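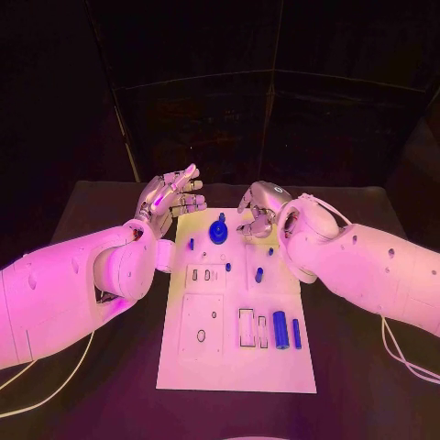

# Chapter 3: Where Did the Claim Come From?

Most of the science you meet outside school reaches you secondhand. A researcher writes a paper, a press office writes a summary of it, and a reporter writes a story from the summary. By the time a headline says that a breakfast drink "boosts memory," the claim may have passed through several people who never saw the original data.

This chapter is about working backward from the headline. You will learn to find the study behind a claim, to check who took part in it, and to notice when a number has lost its meaning on the way.

## 3.1 The Kollwood tea story

In December, the town newspaper in Kollwood ran a short item under the headline "Herbal Tea Cuts Colds in Half." The tea was sold under the name Flallus. Lakmal Selvanayagam, a student at Kellside High School, wrote to the company and asked what evidence it had.

The reply came with a two-page report. The company had sent questionnaires to 2000 customers, and 497 of them had sent answers back. The customers were asked whether they had fewer colds than the year before. No group of people who did not drink the tea was asked anything.

Three problems stand out:

- Most of the customers did not reply, and those who did may have liked the tea more than the rest.
- People do not remember last year's colds very well.
- Without a comparison group, we can't tell whether colds were simply less common that winter.

None of this shows that the tea does nothing. The report could not answer the question either way.

**Key terms:** *primary source, response rate, comparison group, self-report*

## Before you read on

Find a health claim on a package at home. Write down its exact words, and keep the note for Section 3.4, where we will use the Bangash checklist to trace it.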